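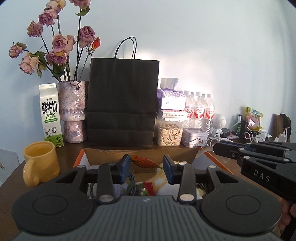
Section 4. Setting Up a Memorial or Tribute Fund Page

Once your Stilten account is open, you can give a family their own page where relatives and friends make gifts in memory of someone they loved. Take your time with this part, and have the family's wording at hand before you begin (it saves a good deal of going back and forth!).

1. Sign in and choose Funds, then New Tribute Fund.

2. Type the name of the fund exactly as the family wants it to read. It will appear on every receipt and thank-you letter, so please check the spelling with them first.

3. Pick a page layout. Noma is the plain one and suits most families very nicely. Sasaki leaves room for a longer life story.

4. Under Goal, enter an amount or leave the box blank. The box starts at $1000, and you are welcome to type right over it.

5. Add up to 11 suggested gift amounts. Most pages look friendlier with just a few.

6. Under Notices, enter the email address of the family member who would like to hear about new gifts. Gift amounts stay hidden from this person unless you check Show Amounts.

7. Press Preview, read everything through slowly, and then press Publish.

Note: A new page takes about 2 hours to show up in the public Plellholm directory. The direct link works right away, so go ahead and share that in the meantime.

Caution: The fund name locks after the first gift comes in. To change it later you will need to close the fund and open a new one, and past receipts will keep the old name.

If you are moving gifts over from an older fund, see Section 11 before you publish.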